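Zedetti Console Software: Set-up Guide
Section 6. Setting up the instrument tracker

Last changed 31/03/2019. Replaces the February draft.

This section covers the tracker that finds both instruments in the wrist camera picture and passes their jaw positions to the Favmont planner. Finish the arm calibration in Section 5 before you start. You need an operator login and a saved recording from the cell you are setting up.

## 6.1 Load the recording

1. Open **Tracker > New set-up** and pick the cell from the list.
2. Choose **Load recording**. Use one made with the same lens and light setting that you will use for live work.
3. Set the start and end marks. The tracker needs at least 500 frames in which both instruments are in view.
4. Press **Check**. Gaps in the recording are listed by frame number.

Note: if the list stays grey, the recording was saved by an older Maso driver. Convert it with the `maso-convert` tool and load it again.

## 6.2 Label the instruments

The tracker keeps two labels, NEAR and FAR. NEAR is the instrument closest to the camera and FAR is the other one. The labels belong to the picture and do not follow the arm numbers, so check them again whenever the camera is moved to a different arm.

1. Step to a frame where the two instruments do not overlap.
2. Click the jaw hinge of the closer instrument and press **N**.
3. Click the wrist housing of the other instrument and press **F**.
4. Mark the jaw tips of each one. With the jaws closed, place both tip marks on the same point.
5. Repeat for 20 frames, spread over the whole recording. Include frames with the jaws open and frames with them closed.

The closer instrument is often blurred. Place the marks on the middle of the blurred edge and keep to the same habit in every frame. Do not mark bright reflections on the metal, even where they are sharper than the part itself. They shift as the instrument turns and will pull the fit away.
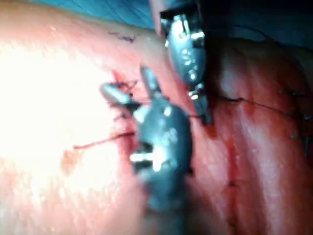

Thread is handled by a separate layer, which is off by default. Turn it on under **Layers > Suture** once the instrument labels are saved. It looks for thin dark lines and gives each one a score. Lines on pale tissue score well. Dark lines on deep red tissue score lower and may need the contrast slider moved up a little.

Caution: the thread layer can take a blood-stained seam for a thread. Draw an ignore zone over any seam before you train.

## 6.3 Mask the glare

1. Open **Layers > Glare**.
2. Move the slider until the washed-out areas are covered, then back it off by 3 steps.
3. Play the recording through once. The mask should stay clear of the jaw tips.

If the mask flickers, lower the light setting and make a new recording. Smoothing will hide the flicker on screen but the planner still receives the unsmoothed values.

## 6.4 Train and send

1. Press **Train**. This takes around 6 minutes on the standard Le Goff workstation.
2. Look at the error plot for each label. Add more marked frames wherever the line rises above the dashed limit.
3. Press **Send to planner**. The planner starts in watch mode and moves nothing.
4. Leave it in watch mode until Section 7 is complete.

Caution: do not switch the planner to drive mode while the NEAR or FAR label shows amber. An amber label means the position is a guess carried over from earlier frames.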